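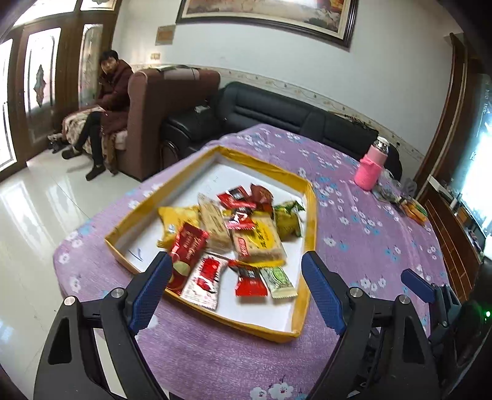 **Skullier desktop rollout: working group**
Wednesday, 10:00, upstairs room and on the call

**Present:** Tamás Boros (chair), Support, Infrastructure, Design, Finance (until 10:40, then again at 10:55 after her laptop restarted itself), Sales (camera off)
**Apologies:** Legal
**Minutes:** Support, having lost the draw for the second meeting running

## 1. Minutes of the last meeting

Agreed, with one correction. Sales did not "promise" the Azar customers shared notes by April. Sales "indicated a direction." The minutes have been amended and the Azar customers have not.

## 2. Shared notes in Skullier

Design showed the new notes panel. It opens beside the message list and two people can type in it at once. Three people can also type in it at once, but at that point the third person's words go to the top of the page and stay there. Infrastructure called this a known limit. Support asked who it was known to. It will be added to the release notes.

There was a long discussion of the button. It currently says "Notes." Sales would like "Workspace." Design pointed out that we already have a thing called Workspace, and Sales asked what it does. Two people answered, differently. The button stays as "Notes" until the help pages can survive a change.

**Action:** Infrastructure to write down the three-person limit in words a customer could follow.
**Action:** Design to find out what Workspace does.

## 3. Pilot figures

Support reported 1,210 accounts in the pilot, of which 287 have opened the notes panel at least once. Tamás asked how many of those had typed anything. We don't record that. Finance asked how many had opened it while looking for the search box, which used to be in the same spot. We don't record that either, though Support has a view.

Sales wished to have it minuted that 287 is a strong number for a feature that hasn't been announced. So minuted.

Tamás would like something better than opens before the next meeting. Infrastructure can log the first edit per account without much trouble. Logging anything beyond that means talking to Legal, who sent apologies.

**Action:** Infrastructure to log first edits.

## 4. Moving off Werutel

Werutel, our old file store, was due to be switched off in the fall, then at New Year, and is now due to be switched off "when it's ready." Infrastructure clarified that Werutel is ready. The rest of us aren't.

Still on it:

- the invoice templates (Finance)
- the onboarding slides, including the ones with the old logo
- a folder called `final_final_USE_THIS`, last changed by someone who left before most of us arrived

Finance will move the templates if somebody shows her where to. Sales volunteered, then asked where to. On the mystery folder, Infrastructure proposed deleting it and waiting to see who shouted. Tamás proposed opening it first. This carried by one vote.

**Action:** Finance and Sales to sit down together, with Infrastructure in the room.
**Action:** Support to open the folder and report back.

## 5. Notifications

Support has had complaints that Skullier on the desktop plays its sound for messages already read on the phone. Infrastructure said the two apps do talk to each other, but not promptly. The delay has been measured at anything up to a minute, by which time most people have given up and muted the lot.

Design would prefer one gentle sound to the present pair. She played four candidates. The second was liked by everyone in the room and could not be heard by anyone on the call. The fourth set off somebody's dog.

Decision: fix the delay first, leave the sounds alone, and revisit the second one with better speakers.

**Action:** Infrastructure to look at the delay.

## 6. Cestunau integration

The calendar link with Cestunau works in one direction. Meetings made in Cestunau turn up in Skullier, and meetings made in Skullier turn up nowhere. Tamás noted that today's meeting was made in Skullier, which may bear on item 7.

Their engineers have asked for a test account. They asked last month too. Infrastructure sent one and got a reply thanking us for our interest in Cestunau. Sales has a contact there and will try a phone call, an approach that met with some admiration.

**Action:** Sales to phone Cestunau.

## 7. Any other business

Legal joined at 11:05 to say that she'd had no invitation and would like her apologies struck out, as she hadn't made any. Tamás apologized. Legal was then asked about logging edits (item 3) and said she'd need it in writing.

Finance asked whether these meetings could be shorter. General agreement, discussed for some time.

Next meeting same time next week. Tamás will send the invitation from Cestunau.

Closed 11:20.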